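In Praise of the Slow Teacher

By Antonina Kuzmenko

My grandmother taught me to roll dumplings by putting her hands over mine, and I have thought about her a good deal since I started spending my Saturday mornings teaching robots to handle cups. I came to the work from a sewing shop, with no engineering to speak of, and the first thing they told me at Brurimik was to be quick. More demonstrations an hour, more data, a better robot. I would like to argue, gently and at some length, that this advice is wrong.

When you drive a pair of arms by remote control, everything you do gets written down, including the things you didn't mean. If you hesitate over a cup, the hesitation goes in. If you hurry and clip the rim, and then nudge it upright and carry on as though nothing had happened, that goes in too, and some weeks later you may have the odd experience of watching a machine clip a rim exactly the way you do on a tired afternoon. Shazia Janjua, who trained me, calls this meeting your own bad manners.

Last February our group had 3,151 demonstrations of simple two-handed work, and Fahad Rajput sat down and watched them, all of them, with a thermos and a great deal of patience. He kept 2,556. The rest he set aside for being rushed or muddled, and there was quite an argument about it, as you can imagine, because people had been paid to make every one. I was on Fahad's side then and I still am.

A cup and a ball sound like nothing much. But a cup has an opening that ought to stay facing up, and a ball has no handle and no flat side to rest on, and holding one in each hand means minding two different kinds of trouble at once.

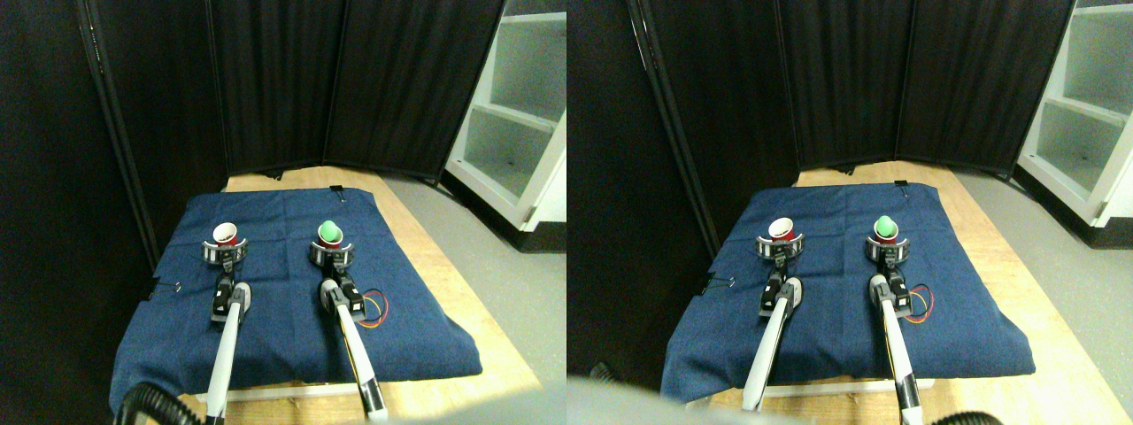
You and I do this without a thought when we clear a table, which is why we are so poor at explaining it, and why showing works better than telling. The showing has to be honest, though, and it has to be unhurried enough that there is something in it worth copying.

I know the case on the other side. Aqeel Ghauri makes it to me over lunch most weeks - that the world is hurried and messy, and a robot raised only on careful people will be helpless in an ordinary kitchen. He has a point about the mess. I would happily give him 200 demonstrations of nothing but recoveries, cups knocked over and picked up again, provided each one was done on purpose and with attention. What I object to is paying by the piece and calling the result variety.

So pay the people at the controls by the hour, let them stop when their hands get tired, and let them throw away their own bad tries without having to ask. My grandmother threw out plenty of dumplings before she let me near the pot.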